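Home | About | Projects | Reports | Contact

Print this page | E-mail this page

Lougher River Path - Progress Report to the Idbridge Fund
Feb 13, 2026

Dear members of the Fund,

This is our second report on the repair of the river path between Verkudton and Loletlow. The first one was short, as the work had only started then. Now there is more to tell, and we also have a request about the dates, which you will find under "Changes to the plan."

Work on the path

The lower section, from the Verkudton bridge to the old mill, is finished. The surface was dug out, the drain pipes were laid on the field side, and the new gravel was rolled in two layers. After the heavy rain in the winter we walked the whole section to look for standing water. We found it in one place only, near the mill gate, where the ground from the neighboring yard comes down a little onto the path. The contractor has already cut a small channel there and will not charge for it.

The upper section is slower. We ordered 300 meters of edging boards and received 200. The supplier in Lougher has promised the rest, but he has changed the delivery day more than once, so we prefer not to write a date in this report. Without the boards the gravel cannot be held on the slope, and we did not want to put it down and see it go into the river.

The steps at the Loletlow end are repaired. The handrail is still the old one. It is safe, but it is not nice to look at, and we would like to paint it when the weather is dry.

Planting

The willows along the bank were planted in the autumn. Most of them look healthy. Some near the weir were eaten by deer, and we have put wire guards on the others. The hedge on the road side must wait until the edging is in place, otherwise the machine will drive over the young plants.

Money

The work is within the budget. We have spent almost 2,000 on drainage more than we planned, and we saved a similar sum on the gravel, which came from a closer quarry. We ask your permission to move this amount from one line to the other. The full table is with your office, together with the invoices.

Changes to the plan

We planned to open the whole path in spring. Because of the edging boards we now ask to move the opening to June. The information signs can be ready before that. The texts are written and were checked by the local history group, who corrected the story of the ferry and also the spelling of two field names.

Visits and local contact

We keep one table at the Verkudton library, where people can read the plans and leave their remarks. Most remarks are about dogs and bicycles. Several people asked for a bench at the mill, and one wrote a long letter against any bench - we are answering both sides. Our table has been seen by more visitors than we expected. 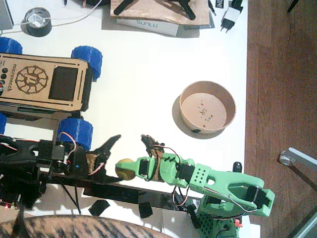
Tabletop with two robot arms and a small yellow ball.

Next steps

Before the next report we want to finish the edging, lay the gravel on the upper section and plant the hedge. We also need a written agreement with the farmer at Loletlow about the gate. He has agreed by telephone, but your rules ask for a signature, and we will send you a copy when we have it.

Please tell us if the new opening date is acceptable to you. If you would like to walk the lower section with us, any weekday morning is possible.

With kind regards,
The Lougher River Path group, Verkudton

This website uses cookies. By continuing to use the site you accept our cookie policy. OK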